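Open day at the Trumham pumping station

The pumping station at Trumham opens its doors once a year, in June, and this year I finally got there. I have driven past the chimney for a long time and always meant to stop. My sister was visiting with her two boys, it looked like rain, and it was five dollars a car, so we went.

The station was built in 1858 to push water up the hill to the reservoir. It stopped doing that before I was born, when the county moved everything over to electric pumps further down the river. The big engine is still inside, and on open day they run it. The rest of the year you can look at the building through the fence and that's it.

Getting there and parking

Gates were supposed to open at 10. We pulled in at twenty past and the field next to the station was already filling up. If it has rained that week I would not take a low car into that field. The far end is soft, and the people waving you in will send you to the far end. There is also a gravel lot behind the Wellis feed store, a ten-minute walk along the river path, and next year I would just park there and skip the line to get out.

The shuttle from the train station runs every half hour. I talked to a couple who had used it and they said it was on time both ways.

You pay at the gate, cash or card. They give you a paper wristband and a sheet with the times on it. Keep the sheet. The times on the website were from last year, and we would have missed the first engine run if we had gone by those.

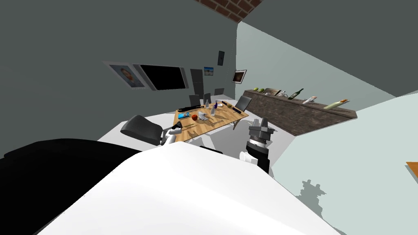

The engine

They ran it at 11, 1 and 3. We saw the 11 and the 3, and the 3 was better because people with small kids had started to leave and you could get up to the rail.

The room holds fewer people than you'd think. They let in 120 at a time and the line forms early, along the side wall by the coal store. Be in it half an hour ahead. You stand on an iron gallery that goes around three sides, and the beam goes up and down in front of you. It's quieter than I expected. There is a long hiss, then a thump you feel in your feet, then nothing for a moment, then the hiss again. The boys, who are six and nine, watched the whole thing without asking for anything, and I can't say that about many places we have taken them.

The talk before the run was given by Roald Grønli, who used to work on ships' engines and now looks after this one. He kept it to ten minutes and answered questions for twice that. Somebody asked how much coal it used to burn and he said it depended who you believed, because the old logbooks and the old invoices don't agree. He thinks one of the foremen was heating his house with the difference.

He also explained the crack in the lower casting, which I would never have spotted. It has been there since the first winter. They stitched it with iron pins and it has held. He showed us where to put a hand on it, and you can feel the row of pins under the paint.

Bring earplugs for little kids anyway. The whistle at the end of the run is very loud and there isn't much warning.

Outside

The yard had the usual mix. There was a row of old tractors, a blacksmith, a wool spinner, the historical society with their maps, and a miniature railway that goes out along the bank and back. The railway was two dollars a ride and the line for it was the longest of the day. The nine-year-old rode it three times. The six-year-old rode it once and then wanted to watch the blacksmith, so we split up.

The blacksmith was making coat hooks and would let kids work the bellows if they asked. He sold the hooks afterward and I bought one. It is on the back of my kitchen door now and it's a good hook.

I spent the longest at the map table. Sandamali Samarakoon had brought a survey of the river from before the station went in, and she let people lean right over it. You can see that the river used to make a full loop where the ball fields are now. That explains a lot about the drainage on my street. She is collecting old photos of the lower end of town, the part by the mill, and will scan them while you wait and hand them back. I have a few from my grandfather that I am going to take over to her. 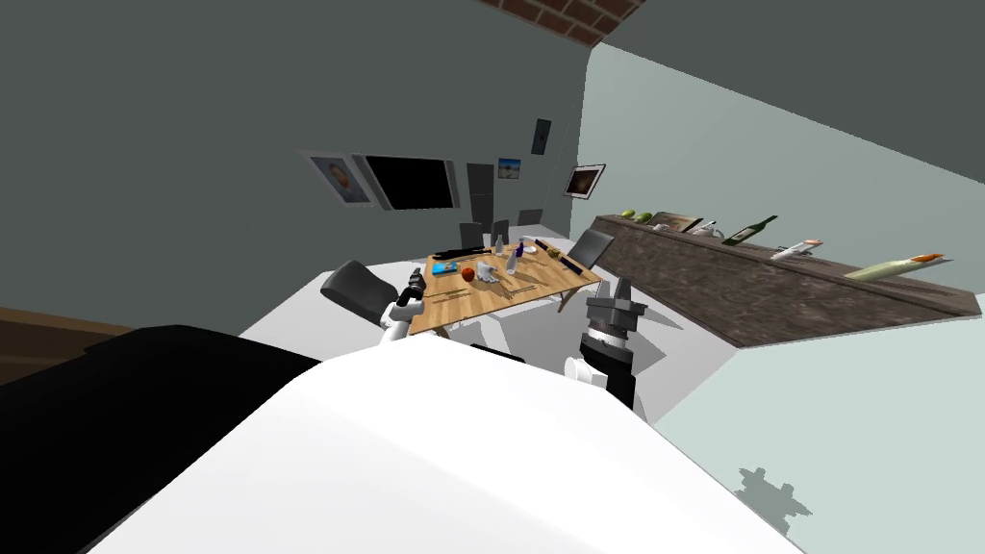
There was one stall I didn't understand. It was run by a company called Curnex, and they had a banner and some pens and a bowl of mints, and I walked by it four times without working out what they sell. The boys took pens.

Food

Better than last time I went to something like this. There was a burger van, an ice cream van, and a stand from Khunthong, the Thai place on the main road, doing a short menu out of two big pans. I had the noodles with pork and would have them again. My sister had the burger and said it was fine. The line for Khunthong was long at noon and short at two, so eat late if you can wait.

Coffee was in the old boiler house, along with a cake table. Get cake early. By the middle of the afternoon it was down to flapjacks and something with raisins.

There is only one water tap, on the wall by the restrooms, and it's slow. Fill your bottles at home. The restrooms were clean, but there's a step up to them, and the ramp on the sheet is around the other side of the building with no sign. A man with a walker was looking for it when we were and we found it together.

What I would do differently

I'd go for the 3 o'clock run only and get there after lunch. Being there from the morning was a long day for the six-year-old, and he slept in the car all the way home with his shoes on.

I'd bring a folding chair. There are a few benches along the river wall but they go early, and the grass was wet until the sun came out.

And I'd bring more small bills. The gate takes cards, the food takes cards, but the railway and the blacksmith don't, and the nearest machine is at the gas station across the bridge.

The gate money goes to the roof. According to the board by the entrance they are 900 dollars short of being able to start on the north side, where you can see daylight through the slates from the gallery. There's a donation box under the board. I put in what I had left after the railway – four dollars and some change.

They haven't put up a date for next year yet. It's normally the second weekend in June, and the sign goes up on the fence a month or so ahead.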